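Hamness Bench Mat, Large

Pedum Workshop Goods > Benches and Surfaces > Mats

Price: $89
Item no. 503
In stock, ships from our Ojala warehouse

We have been selling the Hamness mat in one form or another for nine years now, and it is still the thing we hand people when they come in asking how to make a kitchen table or an old door on trestles feel like a proper place to work. It's a plain gray mat, soft enough that a dropped screw doesn't go skipping off into the next room, and firm enough that you can lean on it with a pencil and still write a label. That's really the whole idea, and we've never felt the need to dress it up much!

The large size is 67 inches long, so it will run the full length of most home benches with a bit left over to trim. You can cut it with an ordinary utility knife and a straightedge. Score it twice on the back, fold it, and it comes apart cleanly. Please do measure first (we get a fair number of calls from people who cut to the bench top and forgot about the vise).

What people use it for

Clock repair, model railroads, sewing machines on their backs, fishing reels, leather, picture framing, re-stringing guitars. One customer wrote to tell us she bought hers for wrapping presents and then never gave it up, and we've had more than a few sent to school art rooms. If your hobby involves small parts and a certain amount of muttering, it will probably suit you very well.

We don't recommend it for hot work. A soldering iron in its stand is fine, but the tip will mark the surface if you set it down, and a heat gun will make it curl. For that kind of job have a look at the Kandano ceramic tile set, which sits nicely on top of the mat and can be put away when you're done.

The surface

The top has a very fine texture, a little like the cover of an old hymnal, and it takes chalk and grease pencil. Both wipe off with a damp cloth. Permanent marker does not, so if you like to draw guide lines that stay put, that's a good way to do it. The underside is a closed foam that grips wood, laminate and painted metal without any glue. On bare concrete it can creep, and we'd suggest a strip of carpet tape at each end.

New mats have a slight rubbery smell for the first few days. Unroll yours somewhere airy and let it lie flat overnight — a couple of heavy books on the corners will help it along. If you've just brought it in from a cold porch, give it time to warm up before you unroll it, and it will relax much faster.

Care

Sweep or vacuum it now and then. Dish soap and warm water will take care of most spills, including wood glue if you catch it while it's soft. Dried glue can be peeled up with a plastic scraper. Keep it away from acetone and paint stripper. Store it rolled with the top side facing out, never folded, and it should give you many good years.

Choosing a size

If you mostly work on one thing at a time, the small mat is plenty, and it lives happily in a drawer. The large is for those of us who spread out. Think about the biggest item you're likely to open up, and then leave as much room again beside it for your screws, covers and cup of coffee. 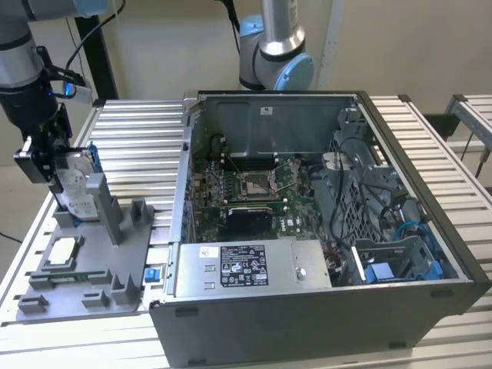
A computer tower on its side with the panel off. Leave space for jobs this size.

In the box

One large mat, rolled, with two cotton ties
One printed care card
One offcut for testing cleaners and markers

Shipping and returns

Orders placed before noon go out the same day. The mat travels in a long tube, and some carriers are fussy about leaving those on a doorstep, so a work address is often easier. You can return an uncut mat within 30 days for a full refund. Once it's been trimmed we can't take it back, but do call us if something isn't right with it and we'll sort it out together.

Holiday orders: the last day for standard delivery before the break is Dec 20, 2021. After that we can still ship express, or you're welcome to pick one up at the counter.

Goes well with: Kandano ceramic tile set, Hamness parts tray, Hamness small mat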